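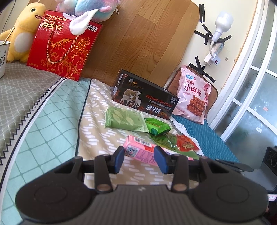

Fig. 1. Bed setup, hand-held gripper, jaws open at the pink carton.

Minutes of the Good Practice Working Group, Wurari project
October meeting, started 2:10 p.m. (scheduled for 2:00)

Present: Simone Miranda (chair), Érica Fagundes (minutes), the two operators from Marinho, one person from Pratine on the phone, mostly audible.

1. Previous minutes
Approved after the word "robust" was struck in four places.

2. Rule 3, object variety
Simone put Fig. 1 on the screen. Pratine asked whether snack packages meet the variety rule or whether it was one object in several outfits. Érica pointed out that a stiff carton, a leaf-printed sachet and a translucent packet ask quite different things of the fingertips. Pratine accepted this but wanted it written down.
Agreed: Rule 3 now reads "vary stiffness and shape as well as color." The sentence about "everyday delight" is deleted, with no objections.

3. Rule 5, background items
Long discussion. One operator would clear everything off the bed except the target. The other said a home with nothing in it is a showroom. Simone noted that the plush toys and the big red gift box of cashew biscuits are no obstacle to the carton and that people do own such things.
Agreed: background items may stay if they leave a clear approach to the target. The enameled mug with a spoon in it prompted a separate line: no liquid in any open container within reach of the tool. Whether the mug holds any could not be settled from the figure, and ten minutes went on trying.

4. Rule 6, printed codes
The carton has a barcode and a QR code on its side. Retail codes are fine. Codes on shipping labels are to be covered or the item swapped, as they can lead back to a name and address. Pratine will draft wording shorter than last time (775 words, for one rule).

5. Rule 8, fingertip pads
The draft says to inspect the pads every 200 grasps. The operators say every 50 on fabric, where lint collects. Simone asked who counts grasps. Silence was minuted at her request.
Agreed: inspect before each session and after about 30 minutes of work. Wipe if dusty, replace if torn. Pads are changed in pairs, including when one of them "still looks okay."

6. Rule 9, cords and fixtures
Wall sockets, power strips and light bulbs are never targets. Érica asked if this really needed a rule. Both operators said yes, rather quickly.

7. Any other business
The request for a second Stanley tape measure was carried over, again.

Actions
Érica: revised Rules 3, 5 and 8 to all members.
Pratine: Rule 6, one paragraph.
Simone: find out who has the first tape measure.

Closed 3:25 p.m.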